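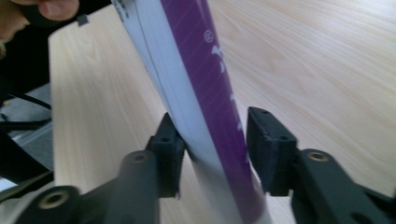 I finished the blanket for my sister's baby on Sunday, a month later than I meant to. It is plain garter stitch with a striped border, in the Tirodel cotton mix I bought last year and then left in a bag under the stairs.

The pattern was one I found on Listby. It asked for 21 balls, which seemed far too many for a cot blanket, and I used 12. I think the designer was knitting something closer to a single bed. If you make it, read the measurements at the end before you order any yarn.

I cast on in the spring and had to pull it all out once, as I had gained two stitches somewhere along the left side and the edge was going out like a skirt. After that I put a marker every 20 stitches or so and had no more trouble.
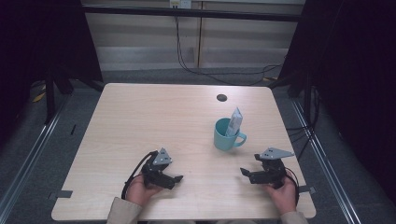
The border was the slow part. You pick up stitches along all four sides and work outwards, so each round is longer than the last, and the corners need an increase on both sides of the marker. I used a long Vasseur circular needle. The cable was stiff to begin with but a few minutes in hot water sorted it out.

Shivam Kandpal left a comment on my last post asking whether cotton is heavy for a blanket. It is, a bit. This one drapes well and isn't scratchy, but it does stretch when you pick it up by one end, so I would dry it flat — not over a door, which is what I did with the first one I ever made.

There were ends to weave in at every colour change. I did them over two evenings with the radio on and it wasn't as bad as I had expected.
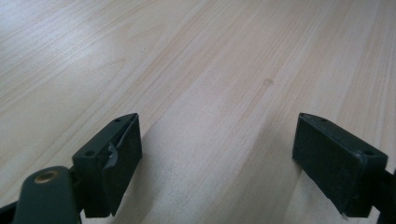 Wood grain on the table top.

Next is a cardigan for me, in grey wool, which I would like to have done by the end of August. I have knitted the swatch and it came out too tight, so I need to go up a needle size and try again before I start on the back.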